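Home Guides Stations Parts Contact
5 min read
August, by the Callenow floor team

Section 4: Setting Up the Mixed-Item Sorting Station

Okay, so you've got the Elleo software installed and the grippers out of their foam (if not, go back to Section 3, I'll wait). This section covers getting the sorting station ready for a shift. I've set up 14 of these now across Callenow and the Solberg building, and I still keep this page open while I do it, so please don't feel silly about following along step by step.

A bit of background first. We used to hand-sort every mixed return that came in, and on a bad morning that meant 200 small things tipped out in front of you before your coffee had cooled. Now we use the hand-held grippers to show Elleo how we pick, and Elleo takes over the easy stuff. The odd shapes still come to us. I like that split a lot more than I thought I would!

4.1 Lay out the work surface

1. Pick a surface that sits right against a wall with an outlet. Long cords across a walkway are a pain, and the safety walk-through will flag them.

2. Spread your cloth and smooth out the big folds. Little creases are fine. We've used plain cloths and loud ones, and I'd say mix it up from week to week so Elleo doesn't get too used to one background.

3. Plug in the adapters and run the cords toward the back. Give each one a gentle tug.

4. Put out a mix of items: boxes, soft things, something round, something in plastic wrap. Keep them close enough that you have to work between them a little.

5. Pick up your gripper and open and close the jaws 5 times with nothing in them. You're feeling for a smooth squeeze on both sides.
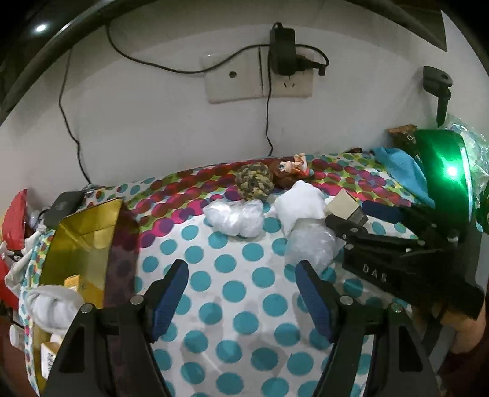
6. Open the Elleo menu, choose New Station, and type in the station code. Mine is 1788. Yours is on the yellow card that came with the kit -- don't borrow mine, or all your picks will show up under my station and we'll both be confused.

NOTE: If the menu says "Waiting for jaw check," do step 5 again, slower this time. It's fussy about speed. I must have called Dosteck support three times over this before I figured out I was just squeezing too fast.

CAUTION: Keep loose sleeves, lanyards, and long hair away from the pivot pins. They pinch. Ask my favorite cardigan.

4.2 Recording your picks

7. Start with a box. Bring the jaws in low, one pad on each side, and close until it feels snug. You don't need to squeeze hard, and a soft carton will dent if you do.

8. Lift, move, set down, let go. Pause for a breath before the next one so Elleo can tell where one pick ends and the other begins.

9. Do the soft and crinkly items next. These take longer, and you'll probably drop a few. Leave the drops in! Elleo needs to see you recover from them, and it took me forever to stop deleting mine.
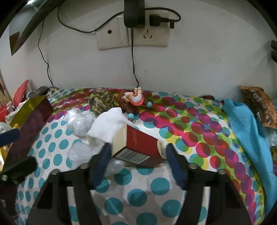 Fig. 4-2. Padded fingers on either side of a red box, with soft and wrapped items close by.

10. When you're done, press Save Session and wait for the chime before you set the gripper down.

NOTE: If two of you are sharing a surface, agree on who picks from which side before you start. Talk out loud while you work. It feels goofy for the first ten minutes and then you forget you're doing it.

4.3 What changes on your shift

People ask me this more than they ask about the buttons, so I'm putting it in the manual. Your hours stay the same. You'll spend the first part of the shift recording picks and the rest on the exceptions bin, where Elleo sends whatever it can't manage. Tangled cords, half-open bags, dolls (so many dolls). My wrists feel better than they did last year, but I do miss the chatting we got done over the big table, and I've asked for the stations to be moved closer together.

CAUTION: Don't try to beat your pick count from the day before. The count on the screen is there for Elleo, and your supervisor doesn't grade you on it. Rushed picks have to be recorded over again anyway.

If a pad starts peeling, stop and swap it before your next session. Spare pads are in the Dosteck drawer, and the steps for changing them are in Section 5.

Back to top Previous Next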